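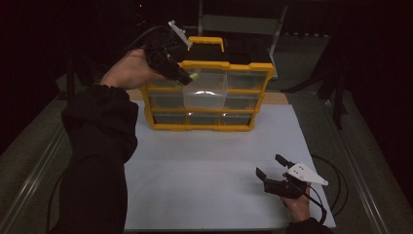
How often must the hand-held grippers be serviced? At the close of every working day, with a fuller inspection after each 2,000 grasps.

Fri 3 April – Enikő Borbély, Privberg
Filed under: Workshop Talks / Upkeep

Opening. Welcome delegates on behalf of Privberg. State that the talk concerns a single station, known to staff as Trondus, and the routine by which it is kept in order.

The work itself. The operator holds one gripper in each hand and works at the yellow drawer organiser. Point out the top middle drawer, pulled forward, and the light green tip of the left gripper close against its corner. These tips carry most of the wear. Pause for questions.

Daily care. Tips are wiped with a dry cloth and examined for splits. Jaws are opened fully and closed 10 times by hand. Any stiffness is entered in the log before the gripper is put away, and a stiff gripper is not issued the next morning.

Cables. Each gripper has its own black cable, and the right one trails over the edge of the board. Cables should hang freely and must never be pulled to free a snag. Last year's log shows 301 entries for the station, of which 70 concerned cables – mention this slowly.

Repairs. Tips are changed in pairs. Jaw repairs are sent to Ozoliņš and the spare gripper is used meanwhile. The screws are tightened by hand first, then with the small driver.

Next review of the station: May. Leave the log sheet on display during questions.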